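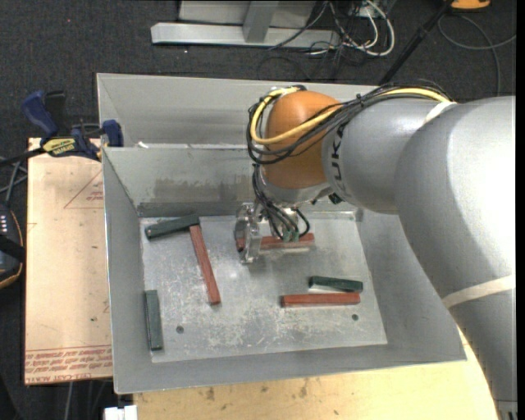 Workroom notes, 6 May 2003

Potham branch, workroom. Second go at the hold shelf labels. Old ones peeling again, all down the bottom two rows. Glue goes soft near the heater I think. Moved the cart away from it.

Holds import from Kekine ran overnight. 300 records in the batch, 112 came over with no pickup branch. All of them placed by phone at the desk, none from the catalogue. So the phone form is dropping the field. Checked the form on the other terminal, same thing, field is there but tabs straight past it. Told the desk to click into it by hand till it's fixed.

Set the blanks to Potham for now. Some will be wrong. If a patron turns up at Fleltik asking for a hold and it isnt there, ring here first before cancelling!!

Barcode wand
Still misreading the old orange labels, the short ones. Tried 14 books off the returns trolley, slow swipe. Four no good. Same four no good on the spare wand so it's the labels. Relabelled those, put the old numbers in pencil inside the back cover. Do the same for any others that come through, don't pull them off the shelf specially.

Mägi repair tape
Sample roll arrived. Tried it on two picture books with split spines and one atlas. Lies flat on the picture books, lifts at the corners on the atlas, cover is too glossy. Left all three under the dictionaries. Look again Friday. Don't order any more yet, we have over 80 rolls of the old stuff in the cupboard from December and it has to get used somehow.

Large print
Waiting list for large print mysteries is silly. Fleltik has copies sitting on the shelf while we have people queued. Transfers only go out with the van and the van only takes what's in the grey bin, so anything left on the counter misses it. Put it IN the bin.

To do
- phone form, pickup field. write it up for Kekine support with the record numbers
- fix the sort on the overdue list, it's putting Mc after Mu
- new heater spot?? or move the shelf
- ask Fleltik how they do there labels, theirs stay on
- date stamp is sticking on the 6, clean it

Overdue notices printed but not folded. They're in the top tray.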